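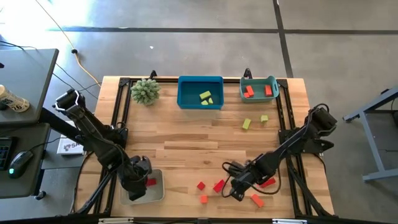

Section 4. Setting Up the Table

The Vureck Block Sorting Kit can be set up by one adult on a flat surface in the time it takes a kettle to boil, provided the adult has read this section first. Most haven't. If you have already tipped the blocks out, go to step 5 and carry on with as much dignity as you can.

4.1 Before you begin

You will need:

The blocks (one set)
The blue bin
The teal basket
The shallow grey tray
A table with a clear top
A dry cloth

A bare timber tabletop is best. Blocks slide nicely on it and you can see the colours from the other side of the room. A patterned tablecloth is permitted under these instructions in the same way that wearing thongs to a wedding is permitted.

Caution: The smaller blocks are a choking hazard. Keep them away from children under three, and from dogs of any age.

4.2 Placing the containers

1. Wipe the table. Crumbs travel into the bins with the blocks and then live in the corners, where no cloth can reach them.

2. Stand the blue bin and the teal basket along the far edge of the table, side by side, with a gap between them wide enough for your hand. If they touch, blocks thrown at one will land in the other, and there will be arguments about whether this counts.

3. Leave room at the end of the row for a pot plant if you keep one there. A small succulent takes up hardly any space and can put up with being bumped. Anything with trailing stems should go to the windowsill for the duration.

4. Put the grey tray near the front edge, on whichever side suits the hand you use. The tray is for blocks you haven't made up your mind about. One or two is normal. If the tray is full, you are using it as a third bin, and you should refer to Section 7, Advanced Sorting.

Note: The basket has handle cutouts in its ends. They are for carrying. They are also exactly the right size for a determined person to post a small block through, and we have given up asking people to stop.

4.3 Laying out the blocks

5. Spread the blocks over the front of the table in a single layer. Don't line them up. A straight row looks very satisfying and takes all the work out of the sorting, and the sorting is what you paid for.

6. Turn a few of the long blocks so they sit at an angle. Cubes may be left as they fall, a cube being much the same from every side.

7. Agree on the colours before anyone touches anything. The yellow-green blocks go in the blue bin. The red and orange blocks go in the teal basket. Yes, together. We are aware that red and orange are two colours, and so is everyone who has written to us on the matter.

If your household can't accept step 7, use the Olia card in the back pocket of this manual, which sets out a stricter scheme with red and orange apart. It calls for another container. A baking dish will do.

4.4 Light and glare

Sorting by colour depends on decent light, and this is where most tables come unstuck. A red block in shade and an orange one in full sun can pass for cousins.

8. Sit down where the sorter will sit and look across the tabletop at block height. A sealed or polished surface will throw back the windows and the ceiling lights, sometimes as a white stripe that swallows whatever is sitting in it.

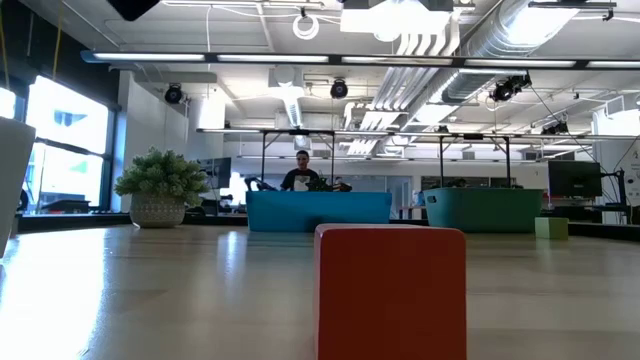 If the stripe runs through the part of the table you meant to use, move the blocks first, then the chair. Turning the whole table also works but tends to end in an exchange of views about the floor. Sheer curtains are a great help on bright mornings. By the middle of the afternoon the trouble has usually moved along to some other piece of furniture.

9. Check the worn blocks. The corners soften with handling and the faces lose a bit of colour, and this is normal wear, not covered by the warranty. A block that has gone so pale you can't place it may be retired to the tray.

10. If a block still can't be told from its neighbour, hold the two together over the plain tabletop. Don't compare them inside a coloured container. Everything in the blue bin looks a bit blue, including your fingers.

Caution: Don't leave the set in direct sun behind glass for days at a time. The Mamo finish is hard-wearing but it will fade on one side only, and you'll have a set of 46 blocks with suntans.

4.5 First sort

11. Begin with the blocks nearest you and work towards the bins. Reaching over a crowd of blocks to fetch one at the back will knock down anything standing in between.

12. Lift each block clear of the rim before letting go. Dropping from a height makes a pleasing noise and is bad for the corners. It's also bad for whoever is on the phone in the next room.

13. Stand the longer blocks up in the bin if you can. They take up less floor that way. They also fall over when the next one arrives, so treat this as a preference.

14. Stop after 30 minutes, whatever the state of the table. Standards drop sharply after that and green things begin turning up in the basket.
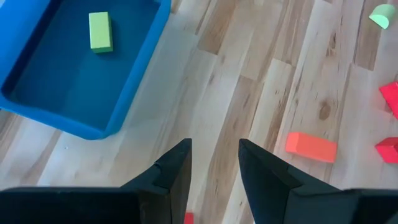
4.6 Using the set on the floor

Some people prefer the floor. It has more room, nothing can roll off it, and it is already where most of the blocks end up. The steps in 4.3 and 4.5 apply, with these changes:

15. Sweep first. Whatever you didn't see on the boards you will find with your knee.

16. Choose a hard floor over carpet. On timber boards with a lot of grain and the odd knot, a brown or honey-coloured patch can fool the eye for a second, so keep the blocks well apart.

17. Collect the curved pieces first. They rock when nudged, and a rocking block under a bare foot is an experience covered in Section 9, First Aid.

18. Count the set back in before you leave the room. Spare blocks are sold in mixed bags of 8 by Saithong, in colours of their choosing. Past experience suggests you will need a green one and receive orange.

Revised November 21, 2018. Replaces the May edition, in which steps 11 and 12 were printed in the wrong order.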